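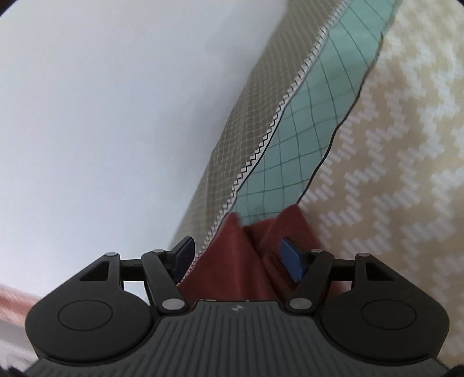
Drindine fabric offcuts: read me first

Hello! This is the file that goes with my folder of fabric notes. I sew bags, stuff sacks and the odd kite, and I've ended up with far more leftover cloth than I have plans for. The folder began as a list on the back of an envelope and got a bit out of hand (there's a spreadsheet now, sorry).

What's in the folder

offcuts.csv is the main list, one row per piece.
colours.txt has my names for the colours, so you can tell my "brick" from my "wine".
projects.txt says what I made from what, as far as I can remember.
old/ is everything from before I tidied up in August. I wouldn't trust it.

There are 60 rows in the list at the moment. Anything narrower than 14 cm goes in the scrap bag and doesn't get a row, unless it's a colour I really love, in which case I bend the rules.

What the columns mean

piece: a short code. The letter is the drawer, the number is just the order I got to it.
colour: my word for it, see colours.txt. I go by daylight, next to the window, before noon if I can manage it. Tan and teal both look completely different under my kitchen light!
weave: plain, ripstop, or "dunno". Ripstop is the one with the little grid of thicker threads running through it. Sometimes the grid is squares and sometimes diamonds, depending on how you've got the cloth turned, so I don't record the shape.
length and width: in centimetres, measured flat at the widest point. I don't iron first. If a piece is badly creased I smooth it with my hand and round down.
coated: yes, no or maybe. I rub a corner between my fingers and go by the feel, so please treat it as a guess.
joined: yes if it's still sewn to another colour. I used to unpick everything, but half the time I wanted the seam later, so now joined pieces stay joined and share a row under whichever colour is biggest.

Known problems

The dark reds are a muddle. I had two lots, one from Dostell and one from Tamura, and I put them in the same drawer without labels. They're close enough for a lining but I wouldn't put them side by side on the outside of a bag.

Some of the widths in drawer C were measured with the cloth folded. I've fixed the ones I spotted. If you find a tan piece that's twice as wide as the list says, that'll be why, and lucky you.

Borrowing bits

Anybody in the Talville sewing group can have up to 50 cm of anything in drawers A to D, just put your initials in the last column and change the length. Drawer E is for the kite I keep promising to finish, so hands off that one please.

Still to do: weigh the heavier pieces, and find the lid for the scrap box.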